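The Brush Machine at Priltivton

The workshop at Priltivton had belonged to my aunt, and when she grew too stiff in the fingers to enjoy it she handed me the key, the kettle and the machine, in what I have always believed was her order of affection. The machine was a Mumel, a pair of arms bolted to a black table, and its work was writing. It could put a character on paper in a hand very like hers, so long as you looked after it, and looking after it took up most of September.

She had left me a notebook. It ran to 500 pages, though a good many were shopping, and it began with the advice that one should never start on the Mumel before 7 in the morning or before tea. After that came the joints. You did the left arm first and then the right, wiping each one with a soft cloth and feeling along the bracket screws with your thumb for any that had crept. I found one that had, on the left gripper, and was so pleased with myself that I tightened it and then had to slacken it again, for the fingers had begun to close crooked.

Then there was the matter of the brushes. The arms had to be taught where each one hung, and they had to be taught afresh whenever anybody moved the rack, which in a room that size was whenever anybody put on a coat. I would guide the right arm in by hand, a little at a time, and save the place, and bring it back, and send it in again — and all the while the big brush hung in the middle looking like a well-fed badger.

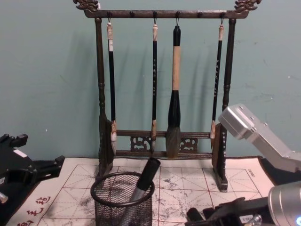

The rack and its four brushes, with both arms down at the mat.

My aunt came by on the afternoon I thought I had finished. She read the counter on the controller, which stood at 3,813 strokes, and said it had been a quiet summer. Then she asked for the slim brush by the right-hand post. The arm went across quite nicely and stopped a finger's width short of it, and closed on nothing at all.

"You've set it from the old corner," she said. "Vũ always set it from the old corner."

Vũ was the arm we had before, a single one, sold to a sign shop in Gralero when I was still at school. I hadn't known it had a name. She told me a good deal about it while the water boiled, how it dragged on the downstroke in damp weather and how she had packed its wrist with a bit of felt, and then she pulled up the stool, rolled back her cuffs and put her hand on the right arm, just behind the gripper, and told me to fetch the notebook and write this down properly.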